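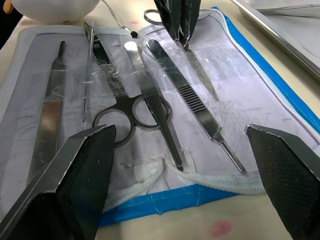 Quanto dinheiro é preciso reservar para automatizar a preparação de kits de instrumentos?
Mais do que o preço do robô. No nosso orçamento, o braço e as garras ficaram com pouco mais de metade da verba, e o resto foi para integração, formação, peças de desgaste e horas de gente nossa a ajustar coisas.

Tinwood abre programa de apoio à compra de equipamento robótico para laboratórios de ensino

2022-09-05

Olá a todos! Sou a Inese Vanags, responsável de compras e planeamento na Tinwood, e desta vez pediram-me que escrevesse eu o comunicado (o departamento de imprensa está de férias e eu tenho opiniões, portanto aqui estamos).

A notícia é esta: a Tinwood passa a partilhar com escolas e laboratórios de ensino o seu modelo de planeamento para a compra de células com robôs de dois braços. O programa chama-se Totance, é gratuito, e as inscrições ficam abertas até ao fim de dezembro. Temos lugar para 16 instituições nesta primeira ronda.

Porquê kits de dissecação? Porque é o trabalho que conhecemos melhor, e porque é mais difícil de orçamentar do que parece! Um estojo destes leva cabos de bisturi, uma sonda fina, tesoura, pinça, tudo em aço, tudo comprido e estreito, e cada peça pede uma forma diferente de agarrar. O elástico do estojo cede, o plástico faz reflexos. Quando pedi as primeiras propostas, escrevi apenas "manipulação de instrumentos pequenos" e recebi preços que não se podiam comparar uns com os outros. Erro meu, e caro em tempo.

Agora faço ao contrário. Mando aos fornecedores um estojo verdadeiro, com os instrumentos que usamos, e peço que orçamentem em cima daquilo. As respostas vêm logo mais sérias (e algumas empresas desistem, o que também me poupa reuniões).

O modelo Totance cobre a compra inicial, claro, mas dedica mais páginas ao que vem depois: pontas de garra de substituição, câmaras de pulso, calibração, contrato de assistência, espaço de bancada e formação. Estimamos umas 600 horas de trabalho interno no primeiro ano, entre testes e ajustes, e essa linha faltava na nossa folha de cálculo original. Quem a viu foi a direção financeira, numa sexta-feira ao fim do dia, e não foi uma conversa agradável.

Também recomendo guardar 10 por cento da verba para imprevistos e não mexer nisso antes da aceitação da máquina. Nós mexemos. Gastámos tudo em tabuleiros e suportes novos e depois tivemos de pedir reforço para um segundo jogo de garras.

Na parte técnica contamos com a Mishra, que faz a integração, e com a Zenar, que trata da formação dos operadores. As instituições inscritas podem trabalhar com outros fornecedores, como é evidente, e o modelo não traz marcas recomendadas. Traz perguntas para fazer antes de assinar: quem paga a deslocação do técnico, quanto tempo demora uma peça a chegar, o que acontece à garantia se mudarmos as pontas das garras.

Cada participante recebe a folha de orçamento, a minuta do caderno de encargos e 2 sessões à distância comigo, para olharmos juntos para os números. Tragam as propostas que já tiverem, mesmo as confusas!

As candidaturas fazem-se por formulário, na página do programa no site da Tinwood. Pedimos uma descrição curta da tarefa que querem automatizar e a verba prevista, ainda que seja provisória.

Contacto para a imprensa: Inese Vanags, Compras e Planeamento, Tinwood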